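Protokoll Teamtreffen Lager und Ausgabe, Bandolville

Beginn 17:30, Ende kurz nach sieben. Anwesend: Lager, Ausgabe, Vereinsheft. Die Kasse kam zu TOP 3 dazu. Protokoll: wechselnd, diesmal Ausgabe.

TOP 1 Letztes Protokoll
Angenommen. Eine Änderung: die Lieferung von Brindier kam im Juni, nicht im Mai. Wird im Ordner korrigiert.

TOP 2 Bestand Kappen
Gezählt wurde an zwei Abenden. Ergebnis 649 Stück, alles zusammen, auch die alten aus dem Schrank im Flur. Liste vom Vorjahr ist damit hinfällig, da standen noch die verliehenen drauf.
Davon 218 ohne Größenangabe oder mit herausgetrenntem Etikett. Vorschlag Lager: nur noch nach Kinder / Erwachsene trennen. Ausgabe ist dagegen, gibt jedes Mal Rückfragen am Tresen. Längere Diskussion. Kompromiss: Kinder, Erwachsene, verstellbar. Drei Stapel, fertig.
Verschluss hinten bei mehreren kaputt, kommt in die Reparaturtüte. Wer näht, ist offen. Faden ist da, dunkelgrün fehlt.

TOP 3 Nachbestellung
Angebot Brindier liegt vor, Angebot Rathore noch nicht. Kasse möchte beide sehen bevor was unterschrieben wird. Rahmen: 200 Stück, mehr geht dieses Jahr nicht. Farben: Rot und Grün bleiben. Blau wurde wieder angesprochen, wieder vertagt.
Schirm gebogen oder gerade? Abstimmung: gebogen, eine Enthaltung. Muster bei Rathore anfordern, macht das Lager bis Ende des Monats.
Stickerei auf dem Schirm weglassen, zu teuer. Evtl. kleiner Aufnäher innen, Preis erfragen.

TOP 4 Lagerung
Die Pappkartons weichen unten durch, der Keller bleibt feucht. Umstellung auf Kunststoffboxen beschlossen, am besten durchsichtig. Deckel sind teils verschwunden, bitte alle zu Hause und im Auto nachsehen.
Kappen nicht mehr ineinander pressen, die Schirme verziehen sich. Locker stapeln, Schirme alle in eine Richtung. Rote nach links, grüne nach rechts, Rest in die Mitte.
Beschriftung vorne und auf der Stirnseite, nicht auf dem Deckel (die werden ja dauernd vertauscht). Stift hängt am Regal und bleibt da auch hängen!

TOP 5 Sortiertisch
Der Holztisch bleibt vorerst. Lager findet ihn zu klein, Ausgabe will ihn nicht hergeben. Platte müsste mal abgeschliffen und neu geölt werden, Frage ob sich das noch lohnt. Wird im Herbst nochmal aufgerufen. Bis dahin: keine Kaffeebecher drauf, keine Farbe, und abends abräumen.
Licht über dem Tisch ist schlecht, dunkle Farben schwer zu unterscheiden. Zweite Lampe mit Klemme besorgen, Kasse gibt das frei.

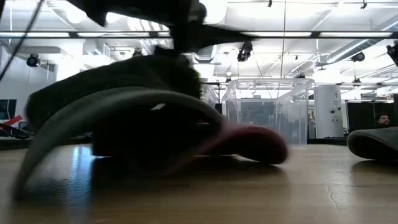 Zu TOP 5: Sortiertisch mit roter und grüner Kappe, hinten Kunststoffbox.

TOP 6 Sommerfest Jidora
Stand ist zugesagt, Platz wie letztes Jahr neben dem Eingang. Wir bringen 2 Boxen mit, eine Kinder, eine Erwachsene. Wechselgeld stellt die Kasse. Aufbau ab 9 Uhr, Auto wird noch gesucht. Für den Regenfall Plane mitnehmen, liegt hinter der Tür.
Restposten dürfen günstiger raus, aber erst nach 15 Uhr. Preisschilder macht das Vereinsheft.

TOP 7 Verschiedenes
- Schlüssel Keller: einer fehlt weiterhin. Bitte melden.
- Reparaturtüte steht ab jetzt unter dem Tisch, nicht mehr auf der Fensterbank
- Text fürs Heft über die Zählung, halbe Seite, Abgabe Mitte Juli
- Besen ist durch, neuer wird gekauft

Offene Punkte: Muster Rathore (Lager), Lampe (Ausgabe), Auto fürs Fest (alle), Preis Aufnäher (Lager).

Nächstes Treffen im August, Uhrzeit wie immer, Termin kommt per Rundmial.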